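Metard hand-held gripper kit, trial unit 3731
Pre-use check, completed at Olline by Amarasinghe
October

Thanks to everyone who waited patiently while I went through this one properly. It's a nice kit to work with and I'd like us to keep it, so please read the comments as friendly ones!

Finger pads seated, no lifting at the corners – OK
Lovely grippy texture, and both wiped clean with a barely damp cloth.

Pivot screws snug – OK
The left one wanted a tiny nudge (please don't overdo it, they're small).

Fingers open and close freely – OK
Ran 131 cycles, no sticking.

Cable clear of the fingers – COMMENT
Fine today, but it does like to wander across the front. Nulten say a clip is on its way, and I'll fit it when it turns up.

Bed area clear for folding trial – OK
Clothes stacked to one side, blanket spread out.
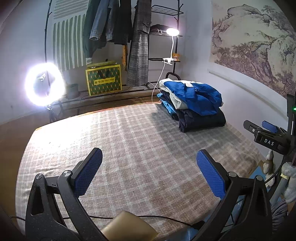 Item 5: bed area, gripper open, folded clothes at right

Lamps stable, leads out of the walkway – OK
I'd still tape the lamp lead if we're running all afternoon.

Result: pass, with 2 follow-ups (cable clip, lamp lead). Next check before the kit goes back to Nulten.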